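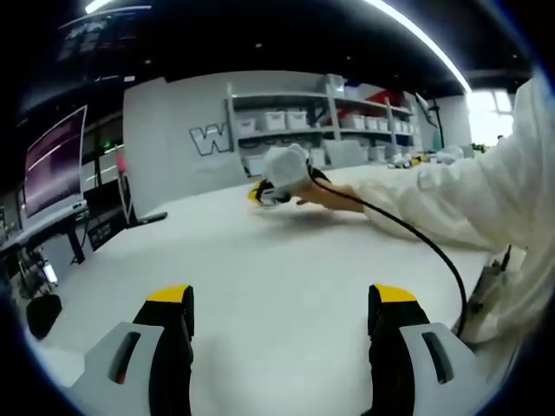 Movie diary, 5 January 2021

So the Kaltari trailer finally dropped last night and I have now watched it eight times. Eight! I had a cup of tea going cold next to me the whole time and I only noticed when the kitchen light timed out.

Quick catch-up for future me, who will have forgotten all this: Kaltari is the submarine one. Cold War, frozen harbor, a crew that stops getting orders and has to decide what to do with itself. The studio has been sitting on it since before last spring, and I'd pretty much given up on seeing a single frame. Then it just appeared at the end of a playlist while I was looking for something else entirely.

It runs 118 seconds (yes, I checked, it says so right there under the player) and for the first 39 you don't hear one word. You get hull noises, somebody breathing, a pencil rolling across a chart. Then the title comes up in that thin white lettering and the music kicks in and I got actual goosebumps. I hope they don't put an explosion in the next one just to sell it to people. They probably will.

Things I liked: the color, all that sick green light in the corridors. The captain's coat, which is too big and makes the poor man look like he borrowed it from his dad. The shot from under the ice, looking up at boots walking over. I paused on that one for ages trying to work out if it's a set or a real lake and I still can't tell.

Things I'm less sure of: the accents are all over the place. Also there's a line about "the longest night of our lives" and come on, every submarine movie has that line. I think there's a law.

The Zunden is listing it for February, if they're open by then, which is a pretty big if. Their website still has the Christmas program up with a line through it. I miss that place so much, even the seats on the left side that tip you forward. It holds 400 and I've been there on nights when it was me and one couple sharing a bag of chips, and I'd take that over my laptop any day of the week. If they don't open I suppose it goes straight to streaming and I'll watch it with headphones on and be grumpy.

Other movie stuff. I tried to finish Fomcombe, the village ghost series, and gave up in the middle of episode three. Everyone whispers. I had the subtitles on and the volume up and then an ad came on and nearly took the wall out. The house is great, though, and I'd happily watch an hour of somebody just walking around in it opening cupboards.

Also rewatched Szénási, the old black and white one about the piano tuner, from the box set I got myself for Christmas. Still perfect! The train station ending got me again even though I knew it was coming from the moment he picks up the wrong suitcase. The new transfer is lovely and sharp but they've changed the subtitles, and my favorite line is now two lines and not as funny. Keeping the old disc.

Tomorrow I want to dig out the novel Kaltari is based on. I'm sure I own it. It has a blue spine, or possibly gray, and I last saw it before the move, so it's in one of the boxes under the stairs behind the vacuum cleaner. Trailer one more time and then bed.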